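**Skustberg court: is "unsealed" the same as public?**

**luditura_reader** wrote:
On Wednesday the court in Skustberg released 44 pages from the Vadura leak case. The whole file has 1,955 pages. The newspapers here write that the documents are now open. I do not agree with this word.

**kolbe_m** wrote:
It is normal procedure. Names of sources must be removed first, and this needs time.

**luditura_reader** wrote:
I accept this for the sources. But 13 of the released pages are fully black, also the page with the judge's reasons. Which source is protected there?

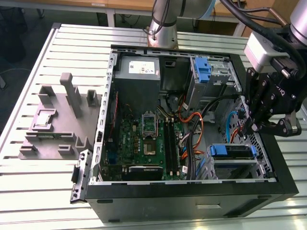

*Open tower, power supply on the left.*

**sarigul44** wrote:
Kolbe, you said the same about the first hearing, and we waited 2 years for the transcript. The press office gives a sentence and the papers print it.

**kolbe_m** wrote:
Two years was too long, I agree. I still do not see a plan behind it. Did somebody ask the clerk in writing?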